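I've been keeping an old desktop going for longer than I should have, and in June I finally sat down and worked out whether it was worth it. What follows is mostly about money and noise, with a bit about dust.

The computer lives under the desk in the back bedroom. I bought it second-hand from a shop called Totik, which used to be on the road down to the station and is now a nail bar. It does our accounts, holds the photos and plays music through a pair of speakers I've had since college. That's all it has to do. I don't play games on it and I don't edit video.

## What was wrong with it

It was slow to start and it was loud. The slowness I could live with - I put the kettle on. The noise was worse. After twenty minutes or so the fan would wind itself up and stay there, and you could hear it from the landing.

I had always assumed that meant the machine was on its way out. A bit of reading suggested the more likely causes were dust and old thermal paste, the grey stuff that sits between the processor and the block of metal that cools it. It dries out over the years and stops doing its job. A tube of it costs less than a sandwich. 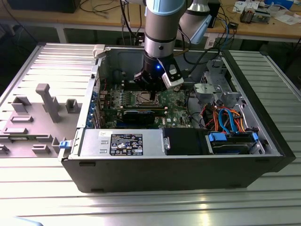 ## What a new one would cost

I priced up three options before touching anything.

- A new desktop from Rilen, in the size I wanted, with enough storage for the photos: 483 pounds.
- A refurbished one from Fallahi, smaller and a few years old, for a good deal less but with only a short guarantee.
- Paste, a can of air, a new solid state drive and more memory for the old one: 70 pounds, including postage.

The third was plainly the cheapest, but cheap isn't much use if the thing dies in the autumn and I end up paying for a new one as well. So I set myself a rule. If the old computer gave me another year for that 70 pounds, I'd call it money well spent. Anything past a year would be a bonus.

I asked on the Tirudum forum whether this was sensible. It's a small board for people who repair household things, mostly radios and sewing machines, though there's a computer section that still gets a few posts a day. I wrote out the costs and my rule, and said I was mainly worried about the power supply.

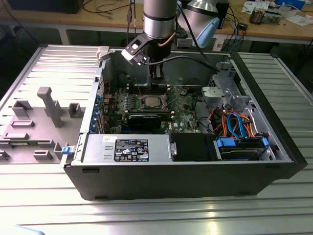 Marrowfat replied that a year was too modest and I should expect three, so long as I backed everything up first and stopped keeping the case on carpet. The power supply would either be fine or it wouldn't, and there was no point fretting over it beforehand. Another reply said to buy the Fallahi one and be done with it. I thought about that for an evening.

## Doing it

The backup took far longer than the repair. I had 2310 photos in one folder called "sort these", and I decided I couldn't copy them across without sorting them. That was a mistake. It took up most of my evenings for a fortnight and I deleted 20 of them.

The work itself fitted into an afternoon. I unplugged everything, took the case out to the kitchen table and put the screws in an egg cup. The fan blades had a grey felt on them that came away in strips. The old paste was like dried toothpaste and needed more wiping than I'd expected. I used a pea-sized blob of the new stuff, as the leaflet said, and pressed the cooler back down evenly.

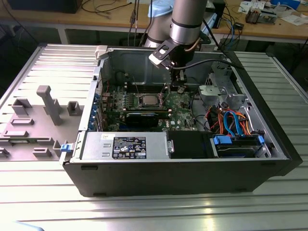 The memory was the only part that gave me any trouble. It needs a firmer push than feels right, and my first go wasn't far enough in, so the computer beeped at me and showed a blank screen. I took it out, pushed harder and heard the click. The new drive went in without any fuss, although I had to go out for a cable that wasn't in the box.

It now starts before the kettle has boiled. The fan still comes on, but it's a low hum and I can't hear it with the door shut. I've moved the whole thing off the carpet and on to an old drawer front, which lifts it enough for air to get underneath.

I haven't decided what to do about the speakers. One of them crackles when the heating comes on, and that's probably the wiring in the wall. I'll look at it when the weather turns.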